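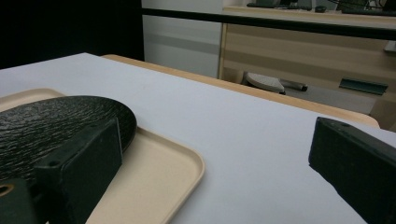 *White table, beige tray. March.*

## Keep the box!

Okay, I'm going to start with the thing I get asked most, and that's whether the cardboard matters. Yes! If you own a commemorative rifle of any kind - centennial, county fair, railroad anniversary, whatever - the outer sleeve, the hang tag and the little numbered certificate are a big part of what you paid for, and I still meet people who tossed them out with the wrapping paper.

My own lesson cost me. A few years back I bought a Trandstead centennial lever-action from Ryan Dobson, a lovely thing with scrollwork on the receiver and a river scene on the left side, for $1180. No box, no papers. I didn't care, I was in love. Then last fall Sigita Lūse sold the same model, same finish, with the sleeve and the signed card, and hers was gone inside 90 minutes at a price I won't print (I'm still a little sore). Mine has had two polite lookers and no offers.

So this winter I went hunting for a matching box. Gareth Sowerby found me one in Stockdale, minus the end flap, and Clive Greenwood thinks the printing is right for the first run. The serial sticker belongs to somebody else's gun, of course. I'm keeping it on there and I'll tell any buyer exactly what it is, and please do the same if you ever pair up a rifle with a stray box. A married set is fine. A married set sold as original will follow you around for years.

A word about storage while I'm at it. Don't leave a plated receiver in the foam it shipped in! The old foam breaks down and goes sticky, and it'll dull gold plate faster than fingerprints will. I use a silicone-treated sock, muzzle slightly down, and I check mine every 6 weeks or so when I remember. The box goes on a closet shelf in its own plastic bag, flat, with nothing on top of it. Wipe the wood with a dry cotton cloth and leave the metal polish in the garage where it belongs. I've seen one shallow-etched panel rubbed almost smooth by a very proud owner, and it hurt to look at.

If your certificate is missing, write to the maker with the serial number before you do anything else. Some will send a letter confirming the edition and some won't answer, but a stamp is cheap.
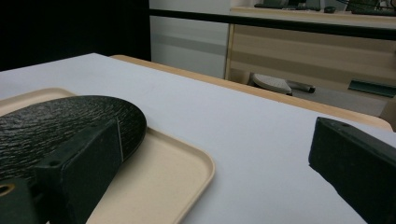
## Spring swap in Plalby

Doors open at 9 a.m. for members and 10 for everybody else. Amber Bellamy is taking table reservations and has 4 left, so get in touch with her soon. All guns unloaded, actions open and tied before you come in, same as always. If you've got spare sleeves, tags or manuals, bring those too - I'm still looking for that end flap!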